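**Cell upkeep: cable bundle on the arm, Gruvholm bench**

**b_krajewska** wrote:

Colleagues are asked to comment on the proposed change to the upkeep sheet for the Gruvholm bench. At present the cable bundle is inspected every 100 hours of running. I propose that this be shortened to 90, and that the inspection include the full wrist turn in both directions, carried out at low speed with the gripper open.

During the October check I found that one of the ties had crept towards the wrist. It was replaced and no fault has been logged against the cables. 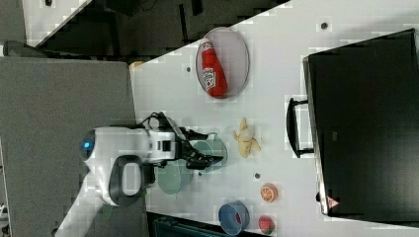
**Bronisława Krajewska**
*Cell Supervisor, Gruvholm*

The bundle arches over the white casing on its way to the wrist. The height of that arch is the point on which I should welcome views. The present sheet says only that the cables should have "enough slack", and two people reading it will not set them alike.

---

**s.setiawan** wrote:

I support the wrist turn. I do not support the shorter interval. The Netska bench has kept to 100 hours over 3000 hours of running, and the only cable replaced there was damaged when the arm was being moved to another table. Ties creep when they are fitted over dust. The sheet should require the casing to be wiped first.

---

**qnair** wrote:

May I ask that the gripper be added to the same visit? The finger joints are at present on a separate sheet, and the cell is therefore stopped twice. With cups and dishes on the table the fingers close on thin rims all day, and play in the joints appears as missed grips well before it can be felt by hand.

---

**s.setiawan** wrote:

Agreed, provided that the joints are checked with power off and the cables afterwards with power on. The two must not be mixed on one line of the form.

---

**m_postma** wrote:

I must disagree with the previous posts on one matter. A combined visit was tried at Dodetti and the joint check was regularly signed without being done. Two sheets are a nuisance, but they are filled in properly. As to slack, we turn the wrist to its limit each way and fit the tie where the bundle neither pulls nor touches the table. No figure is needed.

---

**b_krajewska** wrote:

I am obliged to all. The wiping step and Ms Postma's wording on slack will go into revision 4. The interval remains open. Ms Nair's request will be put to Wanda Malinowski, who holds the gripper sheet.

---

**w.malinowski** wrote:

I have read the thread. The gripper sheet stays separate for the present. I am willing to have both visits booked for the same stop, with separate signatures.

---

**qnair** wrote:

That would meet my concern. Thank you.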